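Washer smells like a pond no matter what I run through it

3 min read

Pallarari

Hi all, first post so be gentle. We moved into a rental in November and it came with a washer that somebody clearly loved and then forgot. Every load comes out clean enough to look at, but by the time the towels are dry they have this swampy smell, and my gym stuff is even worse. I've tried more detergent (a lot more), I've tried the fancy scented beads my sister swears by, and last Sunday I ran it empty with two cups of vinegar and stank up the whole kitchen. Better for two loads, then right back to pond.

The landlord says it's "just how older machines are" and I'm not ready to believe that. Is there anything I can do before I start hauling my towels to the laundromat? That's 16 bucks a week the way we go through them, and I'd have to carry it all down three flights.

Ernance

Stop with the extra detergent! I did exactly the same thing for years. My mom always filled the cap to the top so I filled the cap to the top, and what you get is a layer of goo in the places you can't see, and the goo is what stinks. Use half of what you're using now, then maybe half again. I'm down to two tablespoons for a full load and my shirts are fine. The scent beads are making it worse too, sorry to your sister.

Also leave the door open when you're done. Mine stays open all day unless the cat is being weird.

Uka

just buy a new one lol. mine was 600 on sale and has a steam thing

Alois Rüegg

I fixed appliances for a living until my knees quit, so let me add to what Ernance wrote, most of which I agree with.

First thing, find the drain filter. On a lot of front loaders it's behind a little flap down near the floor. Switch the machine off, put down an old towel and a baking pan, and open it slowly, because more water comes out than you'd think. I once pulled a baby sock, four hairpins and a whole pen out of one, and the lady had been complaining about the smell since her kid was in diapers. The kid was in second grade.
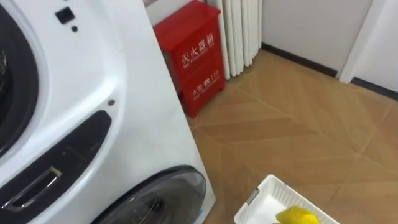

Next is the rubber seal, if yours has one. Pull back the fold and wipe all the way along it with a rag and warm soapy water, and do the bottom twice. If there's black stuff that won't budge, get a cleaner made for the job and follow the label. Please don't mix bleach with that vinegar, not even on different rinses the same afternoon. And take the soap drawer out if it comes out. People forget there's a hole behind it, and that hole gets nasty.

Then run the hottest cycle you've got with nothing in it. I do mine once a month. If you've been washing everything cold (I bet you have), that's a good part of your trouble right there. My own Bühler is old enough to vote and it smells like nothing at all, so you can tell your landlord I said so.

If it still stinks after all that, have somebody look at the drain hose. Sometimes it's shoved too far down the standpipe and what you're smelling is the drain.

Pallarari

Found the filter!! I'm not going to describe it. There was a guitar pick in there and neither of us plays guitar. Running the hot cycle now, will do the drawer tonight.

Contact us | © All rights reserved | Back to top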